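Can It Do the Chores Yet? Gallery 4: the bench and the crates
August 18, 2024
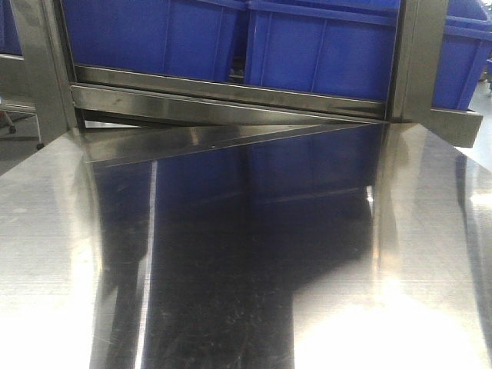

Steel bench, blue crates on the shelf behind. Putting the crates away is the job everyone says is nearly solved.

Craig Rutherford wrote in after the last gallery to say I keep moving the goalposts. His view is that a machine which can lift one bin off a rack in Wukthorpe can lift any bin off any rack, and that the rest is a matter of waiting for prices to come down. I've heard the same line since I started these pages, and the prices have come down, and I still see people doing the lifting.

So a few words on why I'm not sold.

Polished steel is a pain for machine vision. A bench like this one carries a long dark blue reflection of the crates, and a white glare from the light overhead. You and I don't give it a second look. The Valtik demo I sat through last December had a matte black mat under everything, and when I asked to see it run with the mat off, the answer was that they'd get back to me. They haven't.

Then there's the wiping down. A few specks of dust and some scratches look much the same from a distance, and only one of them comes off with a cloth. A cleaner works that out with one pass of the hand. The Miltine people told me their arm handles wiping "as a coverage problem" – it goes over the whole surface and stops. Fine, if you don't care whether the surface is clean at the end.

The crates ought to be the easy part. They're plastic, they're stiff, they have rims. Sethi, the one outfit that let me bring my own stopwatch, asked its machine to take a crate off a shelf and put it back 41 times. It managed 29 without help. The other attempts mostly ended with the crate caught on the shelf lip and somebody reaching in to free it. Sethi printed those numbers in its own handout, and I give them credit for that. I'd also point out that any shop worker who got stuck that often would be moved to another job by lunch.

Craig says 29 is a good start and I should have seen it a year earlier. Maybe so. I would like to see the same test with the crates full, and with two of them shoved up close together the way they end up by the end of a shift. I asked Sethi for 20 tries on those terms and have a polite email saying the request was passed along.

More when I get an answer. Comments are open, and I do read them, including the rude ones.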